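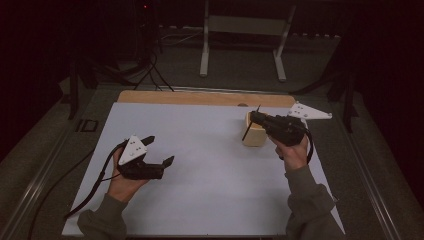

Two hand-held grippers at the bench, right one on the block with the stick.

Home Forums Unanswered Tags Members Log in

Policy trained on hand-held gripper demos reaches the block but won't finish the insertion. More demos or different demos?

Posted by Kwabena Abugri, 24 December 2023

I'm trying to reproduce a result from our group's earlier project (we call it Bunting) where a two-arm policy was learned only from demonstrations recorded with hand-held grippers. No teleoperation. The task is a small wooden block and a thin stick. One gripper holds the block still, the other brings the stick in and seats it.

I have 900 demos from 2 people. The policy takes the last few frames from both wrist cameras plus the relative pose of the two grippers, and it outputs a short chunk of future poses and jaw widths. Gripper poses come from the marker plates on top. I trained for 2780 epochs, which is probably too many, but the validation loss was still drifting down so I let it run.

What I get on the arms: the approach is fine and the block gets held almost every time. Then the stick arrives near the block, stops a few millimeters off, and wobbles until the time limit. On the rare run where it lines up by luck, it goes in without trouble.

The Bunting notes say they got this working with fewer demos than I have. I can't find anything in them about how the demos were picked. Should I record more of the same, or is something wrong with what I'm recording?

Lihua Bai

I would check timing before recording anything else. Wobbling close to contact is what you get when the images and the poses are out of step. In the approach it hardly matters, but at the end a delay of a few frames is bigger than the clearance you are working with.

Do this first. Hold one gripper in view of its pose tracker, move it back and forth by hand at a steady speed, and plot the tracked position against the position you recover from the wrist camera. Slide one curve over the other until they match. The shift is your latency. Do it for each gripper separately, they are often different. Then measure the delay on the robot side, from command to motion, and drop that many steps from the front of each predicted chunk when you execute it.

The second thing is marker visibility. Go through your demos and count how much of each one has a plate hidden or tilted away from the tracker. If you fill those gaps by interpolation, you are teaching the policy a straight line at exactly the moment people make small corrections. I threw out nearly a third of a set once for this and the result got better.

On your actual question, I would record different demos. Two practiced people tend to do the insertion cleanly in one motion, so the policy has never seen a stick sitting a few millimeters off. Record short clips that begin misaligned and end seated. Vary which side it is off by and rotate the block between takes. Keep the full-length demos in the training set too.

Also save checkpoints and test several of them on the arms. Validation loss on poses tells you very little about whether the stick goes in.

wallton_lab

Had same problem, lowered the learning rate and it went away. Not sure it was the learning rate. We changed the gripper pads that week also.

Kwabena Abugri

Thanks both. Ran the latency check tonight. Left gripper is fine, right one is off by 2 frames. Pads are the same on the hand-held units and the arms, so I'm leaving those alone. I'll fix the offset in the existing data and retrain before I record the misaligned clips, otherwise I won't know which change did it. Will post success rates for both under this thread.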